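Section 3: Laying the floating floor in your first room
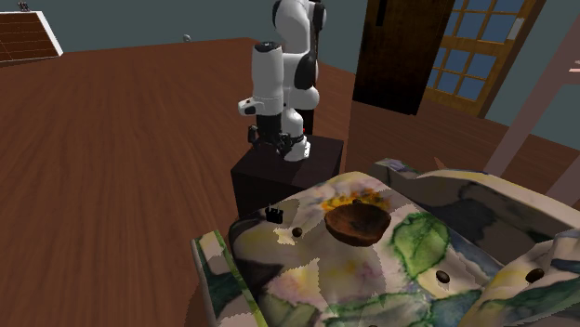 Right, so you've got your boards home and you're itching to get going. I was exactly the same when I did the front room at Fluncombe, and I opened every pack on the first evening. Please don't! Leave them flat and sealed in the room you're going to lay them in, ideally for three days, with the heating at whatever you normally have it. I did mine in August with the windows open and the boards still moved a bit.

What you'll want to hand: a tapping block, a pull bar, a fine-toothed saw, spacers, a pencil and something soft to kneel on (I use an old bath mat folded in half).

1. Take off the skirting if you're able to. If yours is plastered in like mine was, leave it alone and buy beading to cover the gap.

2. Sweep, hoover, then sweep again. Run a long straight edge over the subfloor and mark any dips with chalk. Fill the bad ones and let the filler go off overnight.

3. Roll out the underlay with the edges butted up, never overlapped, and tape the joins. I only do half the room at a time, otherwise I end up walking all over it and tearing it.

4. Measure the width of the room and work out how wide your last row will be. If it comes out under 40 mm, trim the first row down so the two are closer to even. I skipped this once and had a silly sliver along the chimney breast that wouldn't stay clicked in.

5. Lay the first row with the tongue side to the wall and spacers all the way along. Take your time over this one, it sets the line for everything else.

6. Start the second row with an offcut, as long as it's over 200 mm. Keep the end joints well staggered from the row before.

7. Angle each board in, press down, and tap the end gently with the block. Gently! Dumisani Zwane lent me his big rubber mallet and I chipped two edges before tea.

CAUTION: Turn off and unplug the saw before you change the blade, and wear a dust mask when you're cutting indoors.

Note: mix boards from several packs as you go. The Kustmont ones I bought varied quite a lot in colour, and you'd spot a whole pack of dark ones laid together.

8. At door frames, rest an offcut on the underlay against the frame and saw along the top of it, so the board slides underneath.

9. Pull out the spacers, fit the beading to the wall (not to the floor, it needs to be able to move) and put felt pads under the furniture before any of it comes back in.

Thresholds and door bars are in Section 4.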